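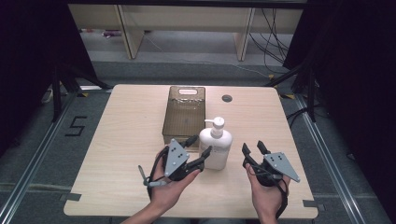

Brown see-through bin and a white pump bottle on the table.

Erlinda Ocampo
@erlindaocampo · 21 April 2026

Sorting out the hand wash and creams this week. The bins are Favo, the tall ones with a handle hole cut in the side. I paid for 6 and have used four so far.

Erlinda Ocampo
@erlindaocampo

Pump bottles go in upright. I turn the spouts to the left so they don't catch on each other when I lift one out.

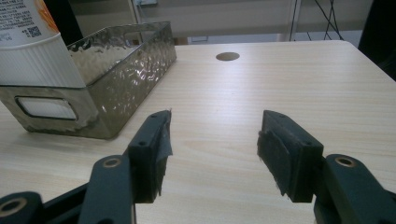
Erlinda Ocampo
@erlindaocampo

The table is the square one I bought in January. Pale wood grain, rounded corners, one cable hole near the back edge. I keep meaning to run the lamp lead through it — still haven't.

Erlinda Ocampo
@erlindaocampo

A damp cloth is enough for the top. Soap left streaks on mine.

14 replies · 258 likes

Erlinda Ocampo
@erlindaocampo

For those asking, the bins wash fine by hand. I haven't tried the dishwasher. Bathroom shelf next.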